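Teaching a Robot Helper a Table Chore: Workshop Tips from a Doubter

Household Tips > Workshop and Gadgets > Teaching by hand

Updated 22 January 2025

I have been asked often enough what I think of the "just show it once" robot arms that I am putting my notes on one page. My short opinion is that you will show it a good many more times than once, and that most of the trouble can be avoided before you touch a single button. I have no quarrel with the machines. My quarrel is with the box copy.

I have used two kits at home. The Rukard is taught with a hand-held gripper: you carry it to the object, squeeze, lift, put down, and the camera on top records what the fingers did. The Pidilance is taught by remote control, with the arm bolted to a bench and you sitting nearby with a pair of sticks. Both makers promise tidy tables. Neither maker has seen my table.

Pick a chore that is dull

Everyone wants to begin with folding shirts or loading the dishwasher. Please don't. Start with moving one mug from the table to a tray. If that sounds too small to bother with, try it 14 times in a row without once changing how you hold the gripper, and then tell me it's small.

A good first chore has a clear start and a clear stop. "Put the mug on the tray" is good. "Tidy up" is hopeless, because you don't do it the same way twice yourself. Sometimes you straighten the mail, sometimes you throw it out, and sometimes you put a magazine on top of it and walk off. The machine will learn all three and pick one at the wrong moment.

Write the chore on a slip of paper and tape it where you can see it. I drifted badly in my first week. I began by moving the mug and by the end of the evening I was moving the mug, turning its handle to the right and nudging the coaster over, and the arm dutifully tried to nudge a coaster on days when there wasn't one.

Decide what stays on the table

The leaflets tell you to clear the table completely. The leaflets are half right. With a bare table the first lessons go quickly and the results look wonderful, and then you put the shampoo and the detergent back and the arm behaves as if it has never been in the house before.

My way now is to do a small batch with the table cleared and the larger batch with ordinary household stuff on it. Bottles of different heights are worth having. So are soft packages, which shift when bumped, and anything flat, such as packets and coasters. Move things between turns. If the tall bottle is always at the left, you may well be teaching the arm to look for a tall bottle at the left, and you won't find out until somebody uses it.

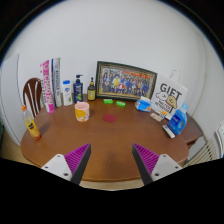 Glass and anything full of hot liquid should stay off until you trust the thing. I still don't trust mine with a full mug.

Shiny tops are a nuisance

A varnished table throws back whatever stands on it. You stop noticing this after a day or two of owning the table, but a camera a few inches above the surface has no such habit. I had a stretch of poor results with the Rukard that went away when I moved the floor lamp to the other side of the room. I can't prove it was the lamp. I did change the battery the same evening, which was careless of me, and you should change one thing at a time.

A plain cotton tablecloth will kill the shine. It will also wrinkle, and the fingers will catch in the wrinkles, and you will pull everything toward you in one smooth motion. A thin cork mat is better. Better still is to leave the shine alone and do some lessons in daylight and some under the lamp, on the grounds that you're going to have both when the arm is working.

Wipe the table first. Crumbs get under a mug and make it rock.

Holding a hand-held gripper

Go in with the fingers open wider than you think you need. Come in low and level, stop with the object between the fingers, and only then squeeze. People who are good with their hands are the worst at this at first: they close while still moving, the way you would with your own fingers, and every recording comes out a little different.

Some smaller points, in no order.

Keep your other hand off the table. It creeps in to steady things, and the arm won't have another hand.

Squeeze soft-sided things slowly. Ribbed, bendy fingers will wrap around a bottle quite well, but they will also flex when you press them down on the table, and a flexed finger slides off sideways.

Don't twist your wrist farther than the arm can. With the Rukard I found I was reaching around the back of bottles in a way that the arm could not copy at all. It took me an embarrassing number of sessions to read the page of the manual that says so.

Pump bottles should be gripped by the body. If you grab the pump you get soap.

Flat packets are hard. Slide the packet to the edge of the table and take it from there, or leave packets out of the lesson. I have seen demonstrations where a gripper plucks a flat packet straight off a tabletop. I would like to see how many tries were thrown away before that one.

Wipe the contact strips with a barely damp cloth when they get dusty. Skip the furniture polish. I know someone's going to try furniture polish.

Working by remote control

The Pidilance way is slower and, to my mind, more truthful. You're driving the real arm, so it can't learn a movement it is unable to make. Against that, you can't feel anything. The mug might be held nicely or it might be about to crack, and the sticks feel the same in both cases.

Sit where you can see the gap between the fingers. I began by sitting behind the arm and leaning, and my neck paid for it. Turn the speed down to the lowest setting and leave it there for longer than your pride would like. Rest after every 9 or so tries; my turns get noticeably sloppy past that, and sloppy turns go into the memory with the good ones.

There is a lag between the stick and the arm. It's small, but it tempts you to push, wait, push again and overshoot. Make one small move, let it finish, then make the next.

Keep the power switch where you can reach it with your foot or your free hand, and keep children and pets out of the room. An arm being driven by somebody who is watching a mug isn't being watched anywhere else.

Throw out the bad ones

This is the tip I would keep if I had to lose the rest. After each session, look through the recordings and delete the fumbles. The Pidilance leaflet says the system "learns from everything," and I believe it does, and that's the problem. Two dozen good turns did more for my arm than a whole evening of everything I had.

What counts as a fumble? A drop, a second grab, a long pause while you answered the door, any turn where you started with the wrong object. A slow turn is fine. A turn where the mug ended up a little crooked is fine too, if you don't mind a crooked mug.

One exception. If the object slips and you recover calmly, keep a few of those. With none at all, the arm carries on to the tray holding nothing, sets nothing down with great care, and reports that it has finished.

About the numbers on the box

The Hinaron software, which I tried for a month with the hand-held gripper, says it needs 400 turns for "everyday reliability." I did over 400 last July. On the mug I'd call the result decent. On the mug with a different mug beside it, I'd call it a coin toss. The package didn't say which everyday it had in mind.

Ask three things before paying for any of these. Can you delete single recordings? Can you save them somewhere of your own? Does the arm stop when it meets resistance, and can you see it do that in the store? Tazi, a small shop's own-label kit that I only borrowed, did well on the second and failed the third, so it went back.

Is it worth it?

For getting mugs off a table, no. I can clear mine in the time it takes the arm to wake up. If you find reaching or gripping difficult, or someone in the house does, the sum comes out differently, and I would still want a long trial at home with your own clutter before handing over money.

If you do it for the interest of the thing, as I do, keep a notebook by the table. Put down the chore, the lamp, what was on the table and anything that you changed. Mine has a ring on the cover from the mug.

Next page: Getting soap residue off gripper pads
Previous page: Drawer slides that stick in damp weather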